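Bekdale House washroom refresh: progress report to the Londard Fund
2021-05-04

Hi all,

Time for another update on the washrooms, and I'm happy to say this one has a lot more good news in it than the last! You'll remember that when I wrote before, we were still waiting on the plumber, the paint was the wrong shade of everything, and I had a stack of boxes in my office that I kept walking into. The boxes are gone now (mostly).

Quick recap for anyone who's new on the Fund's side. Your grant covers four washrooms at Bekdale House: the two on the ground floor that visitors use, and the two upstairs by the meeting rooms. The money pays for fixtures, fittings and the first stretch of cleaning supplies. Labor for the painting comes out of our own budget, so you won't see it in the spending notes.

Where we are: two of the four are finished and open. The third has its plumbing done and is waiting on a door. The fourth hasn't been started, and I'd like to leave it that way until the third is in use, so we never have both upstairs rooms closed at once. We tried that for a short while in the winter and the line on the stairs was not something I want to see again.

The first ground floor room is the one I'm proudest of. We kept the marble countertop, which I know was a question mark in the original plan. The quote for replacing it was way over what any of us expected, and once the old sealant had been scraped off and the top given a proper cleaning, it looked so good that I couldn't see the point of tearing it out. The white oval basin sits right into it and the single-lever faucet is so much easier for people than the old pair of taps — I've had several visitors tell me so without my asking.
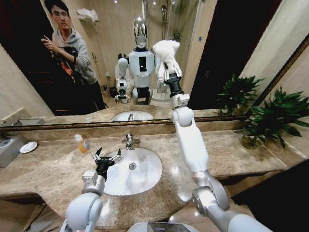
Ground floor washroom: the basin, faucet and big mirror, with a white cloth up at the glass.

The mirror deserves its own paragraph. It's wide, it has a gold-toned edge along the bottom, and it shows every single fingerprint and water spot. Our routine now is a dry cloth over the glass first, then the faucet, then the basin, and the counter last. We were doing it the other way around and just splashing the clean parts all over again. I've typed up the order and taped it inside the supply closet door.

The plant on the right end of the counter was a late addition and it's a hit. It does lean over the edge of the mirror a bit, so I may trim it, or I may just let it be. I'd like one for the second room too if there's anything left in the fittings line.

Now the less cheerful stuff. The door for the third room was supposed to come from Sasaki with the rest of the order and it didn't. They say it's on its way, and I've asked for a delivery date in writing. We also went over on sealant and small plumbing parts, by $161, mostly because the pipes under the old sink were in worse shape than they looked. I've covered that out of the $555 we had set aside for surprises, so the total hasn't moved and I'm not asking you for anything extra.

On supplies, we switched to Etum for soap and paper towels. The soap comes in big jugs, and we're using less of it than we did with the old dispensers, which used to drip all night long. I'll have proper numbers on that once we've been through a full order.

What's next: hang the door, open room three, then start stripping out room four. If the door shows up soon I still think we can have everything wrapped up by September, as planned. Receipts for this period are in the shared folder, sorted by room this time (thank you for the nudge on that!). If you'd like to come by and see the finished rooms, just let me know — mornings are quietest, and I'll put the coffee on.

Warmly,
Facilities Coordinator, Bekdale House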